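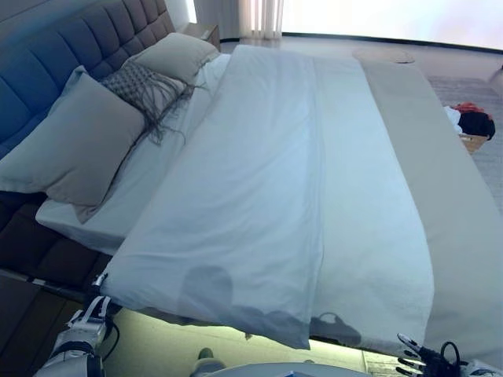

August 16, 2021

I have been making beds for most of my life and I only started enjoying it this summer, which is a funny thing to admit on a blog that is supposed to be about houses. We moved the big bed into the back bedroom in the spring, and ever since then I've been fussing over how it ought to be dressed. For years I shook the duvet out over the whole mattress and walked away. Now I'm trying it the way you see it in small hotels, with the white duvet folded lengthwise into one long strip down the middle and the beige runner laid flat beside it, and I have to say I like how calm it looks against that slate-blue headboard. The fringed cushion is the one thing I keep moving. It sheds its strands all over the big grey-beige pillow no matter where I set it, and I love it too much to put it in the closet.

The fitted sheet is from Baird, a plain white one, and it has held up beautifully. I bought 2 of them in December when the old set finally gave up at the corners, and I swap them every week so neither one gets tired before the other. I wash them warm with hardly any soap, then pull them out while they're still a little damp and smooth them by hand (my mother ironed hers, bless her, but I don't have the patience). If you get the corners down properly the rest of the bed falls into place. I start at the head on the far side, go straight to the opposite corner at the foot, and then do the other two. It does mean a lot of walking around the bed, but I've come to think of it as my morning exercise!

The runner was my splurge. It's the Ritby one, and it was $121, and I went back and forth over it for so long that the color I wanted first sold out. I'm glad now, as it happens. The first choice was a kind of rusty orange that would have looked wonderful in the store and shouted at me every night at bedtime. This one is a quiet greyish tan and it goes with everything, even the brown-grey of the bed frame, which I had always found hard to match.
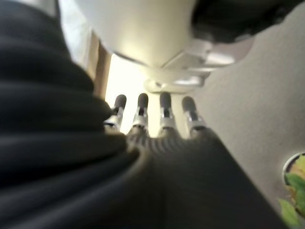

Folding the duvet takes a bit of practice. I lay it out flat, bring one long side over to meet the other, and run my forearm down it to press the air out. Then I pull the lower end until it hangs just a little past the foot of the mattress. The first few tries I had it too far down and it slid off in the night, and I woke up freezing with the whole thing in a heap on the rug. Of course you have to unfold it to sleep under it, so I'm talking about the daytime arrangement, but some afternoons I lie down for a nap without opening it up at all and just pull the edge over my feet.

Next on my list is a bench for the end of the bed. I have my eye on the Anton, which is $200 and the right height, though I'm not sure about the legs. There is a smaller one at the secondhand place in Pristton for $59 that needs new fabric, and I am tempted, even though I still haven't finished the footstool I brought home from there last year. A bench would give me somewhere to put the pillows at night. At the moment they go on the floor, and I step on the fringed one at least once a week on my way to the bathroom in the dark.

If you have a bench you love, or a good way to keep a knit cushion from losing its shape, please leave me a comment. I'm going to try washing the cushion cover by hand this week, in the big sink, with my fingers crossed.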